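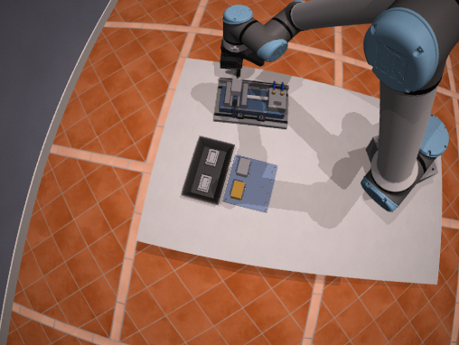

3. 底面給水プランターの組み立て（ベランダ用・発泡スチロール箱版）

ひとつ前の2章で道具と材料をそろえたので、いよいよ組み立てに入ります。わたしがこの方式を始めたのは、夏に三日家を空けたらバジルが見るも無残な姿になっていた、というよくある話がきっかけです。以来、葉ものはほとんどこの箱で育てています。箱の底に水をためておいて、布の芯で土に吸い上げさせるだけの仕組みなので、電気もポンプも使いません。

作業時間は、慣れていれば一時間もかかりません。初めての方は箱の切り出しで手間取ると思うので、午後をまるまる空けておくと気が楽です（わたしの一号機は穴の位置を間違えて二日がかりでした…）。

3.1 はじめる前に

手元に次のものがあるか確認してください。

・ふた付きの発泡スチロール箱 1個（魚屋さんでもらえるもの。深さがあるほうがいいです）
・中敷きにするプラスチックのすのこ 1枚
・すのこの脚にする、ふた付きの小さな保存容器 4個
・不織布の芯、またはKinbergの給水芯
・網戸用の補修ネット
・給水パイプにする太めの塩ビ管
・カッター、定規、油性ペン、丸やすり
・培養土

すのこと保存容器はどちらも100円ショップで買えます。給水芯だけは園芸店のGrarndaleで買っていて、Kinbergのものが5本入りで341円でした。不織布の端切れを三つ折りにしても同じように使えますが、市販の芯のほうが吸い上げが速いです。わたしは端切れ派と市販派のあいだをずっとふらふらしています。

うちのベランダは手すりの内側がちょうど127センチあって、箱が横に二つ並びます。置き場所が決まっているなら、箱をもらってくる前に幅を測っておいてください。わたしは測らずに立派な箱を三つ抱えて帰ってきて、一つは玄関で傘立てになりました。

注意：発泡スチロールの切りくずは、風があるとあっという間に飛びます。お隣のベランダにも飛びます。切る作業は室内か、大きな袋の中に手を入れてやってください。

3.2 水をためる部分を作る

1. 箱を水で洗って、内側を拭きます。魚の匂いが残っているときは、重曹を溶いた水を張って一晩置くとかなり抜けます。

2. 底に穴やひびがないか調べます。風呂場で箱に水を深さ5センチまで入れ、30分待ちます。外側の底を触って濡れていたら漏れています。

メモ：小さなひびなら、防水テープを内側から貼れば使えます。大きく割れているものは潔くあきらめて、もう一つもらってきてください。テープの上にテープを重ねて粘ったことがありますが、結局は真夏に漏れて、下の階の方に謝りに行くはめになりました。

3. 水を捨てて、箱を乾かします。

4. 保存容器を四隅に置き、その上にすのこを載せてみます。がたつかないことと、すのこの縁が箱の内壁にほぼ触れていることを確かめてください。すき間が指一本ぶんより広いと、そこから土が落ちてしまいます。

5. すのこの高さを、箱の外側に油性ペンで写します。定規で内側の深さを測って、同じ数字を外側に引くだけです。この線が水位の上限の目安になります。

3.3 あふれ口をあける

ここがいちばん大事です！ あふれ口がないと、大雨の日に箱がただの水槽になります。

1. さきほど引いた線から1センチ下に、印をひとつ付けます。場所は箱の短い側の面、できれば排水溝に向ける側にしてください。

2. 印のところに、カッターの先で小さく十字の切れ目を入れます。

3. 丸やすりを差し込んで、くるくる回しながら穴を広げます。鉛筆が通る太さになったら止めます。

4. 内側から補修ネットを小さく切って当て、防水テープで四辺を留めます。蚊よけです。

注意：カッターでいきなり丸く切り抜こうとすると、まず間違いなく割れます。あと、やすりを持っていないほうの手を穴の裏に添えないこと。するっと抜けます。痛いです。

メモ：穴は一つで足ります。心配になって反対側にもあけたくなるのですが、箱がほんの少し傾いているだけで低いほうの穴から水が出ていき、ためられる量がぐっと減ります。

3.4 芯と給水パイプを取り付ける

1. 芯を箱の深さと同じ長さに切ります。葉ものなら一箱に4本、ミニトマトのように水をよく飲むものなら6本が目安です。

2. すのこのすき間に芯を通します。半分は下に垂らして箱の底に届かせ、半分は上に出しておきます。上に出したほうは、まだ寝かせておいて大丈夫です。

3. 塩ビ管の片方の端を斜めに切ります。まっすぐのままだと箱の底にぴったり付いてしまって、水が出ていきません。

4. すのこの角を管の太さに合わせて切り欠き、斜めに切ったほうを下にして管を立てます。あふれ口とは対角の位置がおすすめです。

5. 管の上の口に補修ネットをかぶせ、輪ゴムで留めます。ここから蚊が入ると夏じゅう後悔します。

6. 保存容器を四隅に戻して、すのこを載せます。芯が容器の下敷きになっていないか、横からのぞいて確認してください。

塩ビ管は、海外の園芸フォーラムで知り合ったBongani Modiseさんに教わったやり方です。それまではペットボトルの首を切って漏斗代わりにしていたのですが、風で倒れるわ、土が入るわで、毎週直していました。管に替えてからはほったらかしです。

メモ：管に割り箸を一本差しておくと、抜いたときの濡れ具合で残りの水がわかります。浮き式の水位計も売られています。わたしが使っているのはManzanoの水位計で、見やすくて気に入っているのですが、1315円したので、二箱目からは割り箸に戻りました。

3.5 土を入れる

1. すのこの上に補修ネットを敷きます。芯と管が出る場所には切れ目を入れて、上に通しておきます。

2. 培養土をバケツにあけ、水を少しずつ足しながら混ぜます。握ると固まり、指でつつくとほろっと崩れるくらいにしてください。

3. 芯の根元に湿らせた土をひとつかみずつ寄せて、指で軽く押さえます。

4. 片手で芯を立てて持ち、もう片方の手で土を入れていきます。土が箱の半分まできたら、芯の先を横に広げて、その上からさらに土をかぶせます。

5. 箱の縁から3センチ下まで土を入れたら、表面を手でならします。ぎゅうぎゅう押さえつけなくて平気です。

注意：乾いた土をそのまま入れないでください。からからの培養土は水をはじくので、下に水がたっぷりあっても芯の先で止まってしまいます。二号機がこれで、タンクは満水なのに苗だけしおれていくという、なんとも切ない眺めになりました。

注意：土と水が入った箱は、見た目の何倍も重いです。必ず置き場所まで運んでから土を入れてください。発泡スチロールは縁を持って引きずると割れます。どうしても動かす必要が出たら、先に水を抜いて、二人で底から持ち上げます。

土の銘柄については、Onnessの野菜用を使っています。軽くてベランダまで運ぶのが楽、というのが主な理由です。ふつうの野菜用培養土ならたいてい問題なく育ちますし、粒の細かいもののほうが水の上がりはいいようです。庭土は重いうえに虫の卵も一緒についてくるので、この箱には向きません。

3.6 最初の水やりと試運転

苗を植える前に、空のまま一日動かしてみるのをおすすめします。植えたあとに不具合を見つけると、掘り返すのが本当に面倒です。

1. 箱を置き場所に据えて、水平かどうか見ます。うちのベランダは排水溝に向かって傾いているので、低いほうの下に薄い板を一枚かませてあります。

2. じょうろで土の表面に一度だけ水をかけます。上からの水やりは、種をまくときを除けば、これが最初で最後です。

3. 給水パイプからゆっくり水を入れます。あふれ口からちょろっと出てきたら満水なので、そこで止めます。

4. 箱のまわりの床を拭いておきます。こうしておくと、漏れたときにすぐ気づけます。

5. 翌日、土に人差し指を第二関節まで入れてみます。ひんやりと湿っていれば合格です。

6. 表面がからからに乾いていても、中が湿っていれば心配いりません。むしろ表面が乾いているほうが、コバエが寄りにくくて助かります。

うまくいかないときは、次を見てください。

・中の土が乾いている：芯が底に届いていないか、途中で折れています。端のほうの土をよけて、一本だけ引っ張ってみると様子がわかります。
・土がどろどろになる：あふれ口が高すぎるか、ネットが詰まっています。
・床が濡れる：まずあふれ口のテープを疑います。次が底のひびです。
・水を入れても管の中で止まる：管の先が底に付いています。2センチ持ち上げて、また下ろしてみてください。

3.7 苗を植える

1. 夕方か曇りの日を選びます。

2. 苗をポットごと土の上に並べて、間隔を決めます。レタスなら手のひら一つぶん、バジルはもう少し広く取ります。

3. 芯の真上を少し外して穴を掘り、苗を入れて土を寄せます。芯を引き抜いてしまわないよう、スコップは使わず手で掘ったほうが安心です。

4. 根元を軽く押さえ、管から減ったぶんの水を足します。

5. 最初の一週間は、朝に一度、葉の様子を見てください。根が下に伸びるまでは自力で吸えないことがあるので、昼間にくったりするようならコップ一杯の水を根元にかけます。

メモ：ふたは捨てないでください。ひっくり返して箱の下に敷けば、夏のコンクリートの照り返しがだいぶやわらぎます。ただし、ふたにたまった雨水は蚊の住みかになるので、敷くなら角を切り落としておくこと。

種から始める場合は、芽が出て本葉がそろうまで、霧吹きで表面を湿らせておきます。わたしは5月にルッコラをばらまいて、混み合ったところを間引いてサラダにしていました。小さい葉のほうがぴりっとしておいしいんですよね。

3.8 ふだんの手入れ

水の補給は、春と秋なら週に一回で間に合います。わたしは木曜日の夜、ゴミをまとめるついでにやっています。真夏は葉が茂ってくると一日おきにほしがることもあるので、割り箸を抜いて確かめてください。旅行の前は満水にして、大きくなりすぎた葉を収穫してから出かけます。

肥料は、薄めの液肥を管から入れる方法だとタンクの中に藻が出やすくなります。粒の肥料を土の表面にまくか、液肥も上からかけるほうが手入れは楽です。

一作終わったら、土を全部出して中を洗います。

1. 三日前から給水を止めて、タンクの水を減らします。

2. 株を抜き、土をシートの上にあけて、根を取り除きます。

3. すのこ、容器、管を外して、たわしで洗います。

4. 芯は茶色く固くなっていたら交換します。まだ柔らかければ、もみ洗いして干せばもう一作いけます。

5. 箱の内側を拭き、あふれ口のネットを新しいものに貼り替えます。

注意：箱の外側が粉をふいたようになってきたら、日光で傷んでいます。そのまま使い続けると細かいかけらがぽろぽろ落ちて掃除がたいへんなので、早めに取り替えてください。麻布か古いシーツを巻いて日よけにしておくと、長持ちします。

冬のあいだ使わないときは、箱の中に部品を全部しまってふたをし、上に重しを載せておきます。空の箱は軽いので、ひと風で飛んでいきます。ベランダの外まで行ってしまうと危ないので、ひもで手すりに結んでおくか、室内に取り込んでください。

ミニトマト用の支柱の立て方は4章に書きました。この箱に支柱を直接刺すと底を突き破るので、先に4章を読んでから植えてくださいね。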